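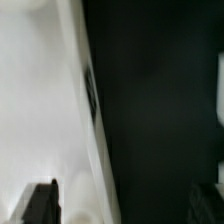 **Can I come and see the robots at Zarnby?**

Open days run every May, and you don't have to book. Doors open at 2 in the afternoon and the last demonstration starts at 6.

## About us

Zarnby is a small robotics shop. Cremilda Tavares started it after leaving Suominen, where she worked on packing lines. We set up robot arms for jobs such as sorting, stacking and loading trays, mostly for firms that have never owned a robot. Setine was our first customer and still sends us work.

## What you'll see on a visit

The main demonstration is block handling. Our arms work with white blocks that carry printed markers – the markers let the software tell where each block is and which way it faces.

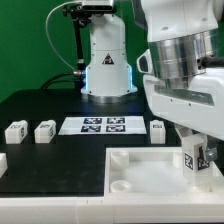

Each demonstration takes three minutes, and you can stay for as many as you like. Staff will stop between runs to take questions. Ask about speed, cost or what happens when a block gets dropped.

School groups are welcome too – please write first if you are bringing more than six people. We are on the ground floor at Skengate, and parking is behind the building.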